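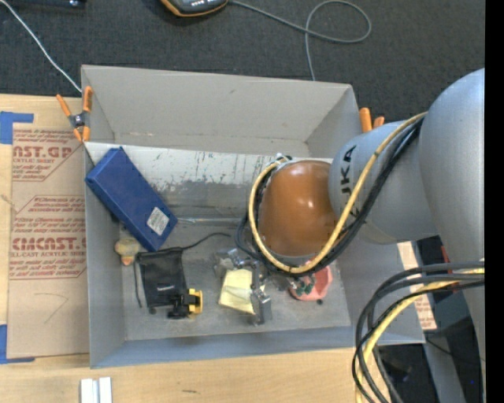
Sorting a mixed bin, second attempt

In February I wrote that a single large bin for odds and ends was a false economy. I have since gone back to one, with changes, and this post records what changed.

The bin is grey, rectangular and big enough that most things can lie flat on the floor of it. That matters more than volume. The old one was a deep tub, and anything that went in before the last layer was as good as lost. A wide floor and a low fill level means you can look in and see nearly everything at once.

The rule is one layer. Long boxes are the exception. A rectangular box can lean on the diagonal with its top end in a corner, and the space under it is still usable for something small. If the box has a label, turn the label so that it can be read from above. I got this wrong for months.

Soft things go flat. A fabric pouch takes up more floor than you would like, but stood on end it slumps and hides its neighbours. Cords are the real nuisance. Two thin dark cords trailing from or near a pouch will hook on whatever is next to them, and lifting one item brings up two. Slavica Delić suggested tying each cord back with a twist of garden wire. I tried it on 8 of them and it works, although the wire scratches painted surfaces, so I have moved to cotton tape.

Bowls should go in last. They roll, they collect small parts, and a small dark object beside or under a bowl is very hard to spot. I considered banning them altogether. For now they stay, on the right-hand side, open side up.

Very small items are unresolved. Anything under 300 grams seems to migrate to the walls when the bin is carried, and the tiny pieces go wherever they like. Krum Berisha keeps his in a lidded tin inside the bin. I have not done this yet – a tin inside a bin is how the deep tub started.

Emptying is done on the wooden table, one item at a time, starting with whatever is leaning. Pull the leaning box out last and it drags over everything beneath it.

Next job is the drawer by the back door, which has 2 dividers and needs at least one more. Measurements to follow when I find the tape.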